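Manipulation Group: Autumn Progress

The Walczak Robotics Club's manipulation group has been running the kitchen task since September. The aim is narrow. The arm gets a written instruction naming one item and one destination, and it has to put the item there without disturbing anything else on the table. The instruction list now has 27 entries, all in the form "put the X in the Y," and the arm is scored on each entry separately.

Until this term the policy was trained on blocks and cups only. Kitchen items were chosen for the next stage for their mix of shapes and stiffness. Thin rims are the main difficulty. A bowl or a colander has to be approached with one finger inside the wall and one outside, and an error of a few millimeters in height ends in a collision with the tabletop or a grasp on air. Soft items tolerate more error at the approach but shift in the fingers during the lift.

The group recorded 300 demonstrations by teleoperation. After review, 224 were kept. Most of the rejected ones had pauses longer than two seconds, and the earlier model had learned to copy these by stopping above the object. A smaller number were dropped when the operator corrected a missed grasp with a sideways push. 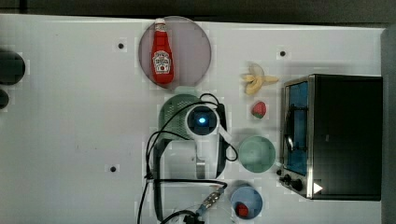
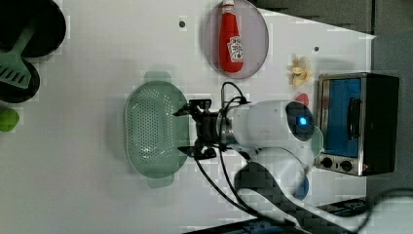

Toy food, dishes and a toaster oven on the table, with the arm at work.

Object positions are changed between episodes. Ksawery Cieślak wrote a short script that draws a new layout for each run and prints it as a grid, so that operators do not fall back on the same arrangement. Before the script, items meant to be random kept ending up in the same places, and the model scored well in testing for that reason alone. The scores from that period have been removed from the shared sheet.

Training runs overnight on the Feltus machine in the lab. A full run on the current set takes 23 hours, so only one change is tested at a time. The next two are already queued: a lower approach speed for the last part of the reach, and a second camera view added to the input. Results will be posted in the usual folder with the config file attached. Please do not edit the config in place. Copy it and change the name.

The gripper cable routing is still open. At certain wrist angles the slack can reach the objects. Two clip designs have been drawn and the shorter one will be printed first. Anyone with time on the printer should check the queue before starting a long job.

The Zultunberg student meet has published its rules for the tabletop category. Each team gets three attempts per instruction, and human contact with the table during an attempt scores zero. Members who want to travel should add their names to the list by Fri 9 December. The Jerport team has offered a practice session over video before then, and the link will go out by email.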